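Murnham Household Bulletin
Storage and small goods
12 February 2024

Setting out mixed objects on a shared bench: notes from the Palamarchuk trial

Readers who run a tool library, a toy library or a shared hobby room will know the problem of the mixed bench. Small household goods come back from loan, get put down on whatever flat surface is free, and stay there until somebody sorts them. Cups end up beside boxes, blocks end up beside cups, and the next person has to shift the lot before starting work. The Palamarchuk store has spent the past eight months trying out a written layout for its return bench, and the results are set out below for anyone thinking of doing the same.

The trial began in June. It covered one bench and a stock of small items that could be lifted in one hand: drinking cups, open and closed boxes, blocks, tins, jars, coasters and similar pieces. Nothing sharp or electrical was included. Fouzia Kiani drew up the layout and kept the log.

Background

Before the trial, returned goods were put down in order of arrival. The bench filled from the door end, and tall things tended to be placed at the front where there was still room to reach. Short things went in behind them and were missed. Over the first four weeks, with no change made to the old practice, the log recorded 200 items as misplaced, meaning that they were on the bench but were not found at the first look. Most of them were under eight centimetres high.

Two other faults were noted in the same period. Light items, plastic cups in particular, were knocked over when a heavier item beside them was picked up. And boxes were used as shelves, with smaller goods put on top, so that the box could not be checked without clearing it.

The surface

The old bench top was a dark stained timber with a strong grain. It was replaced with a plain white board running the full width. The cost was modest, and the board sits on the existing base with no fixings through the top face. White was chosen for contrast. Most of the stock is coloured or dark, and a small item stands out against a pale ground much sooner than against a brown one.

The drawback is marking. Scuffs from rubber feet and the bottoms of tins show within a week. A damp cloth with a little dish soap removes most of them. Solvent cleaners were tried on an offcut and left the finish dull, so they are not used.

A matte board is worth looking for. The first sample had a gloss finish and reflected the overhead light badly enough to hide clear plastic items altogether.

Layout rules

The layout went through several drafts. The version now in use reads as follows.

Height goes to the back. Anything taller than a standard mug stands in the rear row. Blocks, tins and coasters stand in front.

Heavy and light are kept apart by a hand's width. A block can be lifted without touching the cup behind it if there is room for the fingers on both sides.

Boxes are placed square to the front edge, with the opening or lid toward the user. A box on an angle takes up more of the bench than its size suggests, and the corner catches sleeves.

Nothing is stacked. If there is no room to set an item down on the board, the bench is full and must be cleared first.

Items with a similar colour are not placed side by side. This was the last rule added and the one most often queried. In the log, two red items next to each other were more likely to be counted as one than any other pairing, including two clear items.

The rear row is allowed to be partly hidden by the front row, provided that some of each item can be seen from the working side. Full separation was tried and took up too much of the bench.

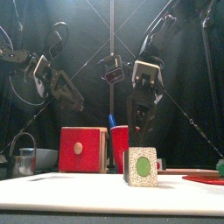
Speckled block, red plastic cup and red box on a white board.

Spacing for lifting

Clearance between items took longer to settle than any other point. The first draft called for an even gap all round. In practice the gap that matters is on the two sides where the item is gripped. A block is normally taken from above, with the thumb on one face and the fingers on the opposite face, and it comes straight up. The front and back faces need very little room.

Cups are different. An empty cup is usually taken by the rim or around the wall, and the hand comes in from one side. An upright plastic cup will tip if the knuckles touch it on the way to something else, so cups are best kept out of the direct line of reach to heavier pieces. Where this can't be done, the heavy piece should be moved first.

Small boxes are best lifted with the palm over the top if they are closed, and by two opposite walls if they are open. Pulling on a single wall was the main cause of split corners on the older wooden boxes. Three were glued and clamped during the trial and have gone back into stock.

Results

The log covers 1,326 items handled under the new layout. Of these, 12 were recorded as misplaced by the same test used in the first four weeks. Seven of the 12 were coasters, which lie flat and are hard to see at any distance. A shallow tray has been added for them.

Tipped cups fell to a level where they are no longer logged separately. Time taken to clear a full bench was not measured before the trial, so no comparison can be given, though the users who answered the end survey thought it was shorter. The survey was small and should be read with that in mind.

Labels

Two kinds of labelling were tested. The first was a strip along the front edge of the board, supplied by Stekstead, with a printed name for each group of goods. It worked for regular users and was ignored by others. It also had to be replaced whenever the mix of stock changed.

The second was a single card at eye level giving the layout rules in large type. This has been kept. The card is short enough to read while holding something, and it doesn't need to be changed when new stock arrives.

Outlines drawn on the board, of the kind used on workshop pegboards, were considered and dropped. They suit a fixed set of tools. On a return bench the set is different every day, and empty outlines would invite people to leave gaps.

Fitting out a second bench

A second bench is planned for the Flanen room, using the same board and the same card. The room is narrower, so the bench will be shallower and will take two rows only. The stock limit will be lower to match. The existing light fitting will be moved forward so that it falls on the front row, which is in shadow at present.

Stores wishing to copy the layout should allow one row of depth for every class of height in their stock, with a minimum of two. Bench height should suit the shortest regular user. The boards come in lengths up to 2,000 millimetres; a longer bench will need a join, and the join should be placed where no item is normally set down. A raised seam of even a millimetre is enough to rock a small block or a narrow cup.

Care of the goods

Plastic cups should be checked for hairline cracks at the base before they go back on loan. Hold the cup up to a light and turn it once. Cracked cups are withdrawn.

Wooden frames and box edges should be wiped with a dry cloth only. Where the grain has lifted, a light pass with fine paper along its length is enough. Painted faces should not be sanded.

Blocks of any material should be brushed off before being set on the white board, as grit under a heavy piece will scratch the surface when it is slid. Lifting is preferred in all cases.

Copies of the rule card and the blank log sheet can be picked up from the Palamarchuk store during opening hours. Comments on the draft for the Flanen room should be left with Fouzia Kiani at the front desk.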